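We use cookies to remember your settings and to count visits. By continuing to read this site you accept this. Accept | Manage my choices

Skornitz opens orders for the Pluvel, a 14-inch gaming laptop with a memory slot the owner can reach

Dahlgren, 16th June

Skornitz, the independent maker of portable computers, today opens orders for the Pluvel, its first gaming laptop with a 14-inch screen. The price starts at 429 euros for the model without memory, storage and operating system, which is meant for buyers who already own these parts and wish to move them from an older machine. Complete models are also offered, and their prices are shown in the online store.

The Pluvel was developed at the company's workshop in Dahlgren by the same team which made the Nero, the larger laptop that Skornitz has been selling to students and small offices. Many owners of the Nero wrote to the company to ask for a smaller machine which can still play games in the evening. The Pluvel is the answer to these letters. It is not made for the heaviest new titles at the highest settings, and Skornitz prefers to say this before the purchase and not after.

"We had a long discussion about the graphics chip," said Volodymyr Kobzar, head of product at Skornitz. "A stronger one was possible, but then the fans must work very hard and the battery is finished before lunch. We chose the chip which lets a person play for a whole evening at the kitchen table without disturbing the family. For me this is a good laptop."

Cooling received most of the engineering time. The Pluvel has 2 fans of different size, and the owner can choose between 3 fan profiles with a key above the keyboard. In the lowest profile the smaller fan stops completely during writing, browsing and video. The air leaves at the back of the machine and does not blow on the hand that holds the mouse, a complaint which the company heard often about the Nero.

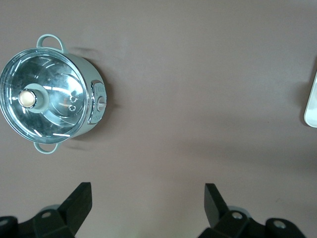 The bottom cover is held by ordinary screws and can be removed without special tools. Under it the owner finds the memory slot, the place for storage and the battery, which is not glued. Opening the cover does not end the warranty. Skornitz will sell every replacement part separately, with the fans and the keyboard included, and the repair guide is free to download for everybody, also for people who have not bought the machine.

"I come from a repair shop, so I know what it means to break a plastic clip on a customer's computer," said Maksym Hladun, who led the mechanical design. "We made the first samples in April and I gave them to our youngest colleague with one screwdriver. He changed the battery and the fans and put it together again. Some cables were too short, and these we made longer."

The screen has a matte surface and supports variable refresh rate, so the picture stays smooth when the game becomes slower in a difficult place. The keyboard has white backlight with two levels. Colored lighting is not offered. There is a normal headphone socket, a network socket and a card reader, and charging is possible from both sides of the case.

The Pluvel is delivered with Windows or without any system. Wissam Atallah, who is responsible for software at Skornitz, confirmed that the fan control also works under Linux and that the source code for it is published together with the launch. "There are no trial programs on the disk and no account with us is needed," said Atallah. "The owner turns it on and it is ready."

Orders are accepted from today in the Skornitz online store. The first machines will be sent in the order in which payment was received. Each Pluvel has a warranty of 2 years, and owners of a Nero can return their old charger for a small discount, or keep it, as it works with the new laptop too.

Journalists and reviewers who would like to borrow a test machine are kindly asked to write to Siobhán Hegarty in the press office and to tell her which keyboard layout they need. The number of test machines is limited and the loan period will be agreed with each person. Technical questions are passed on to Maksym Karpenko, who leads the testing group, and he answers them in English or Ukrainian.

About Skornitz

Skornitz designs and sells portable computers for work, study and play. The company has its office and workshop in Dahlgren, where the machines are also repaired.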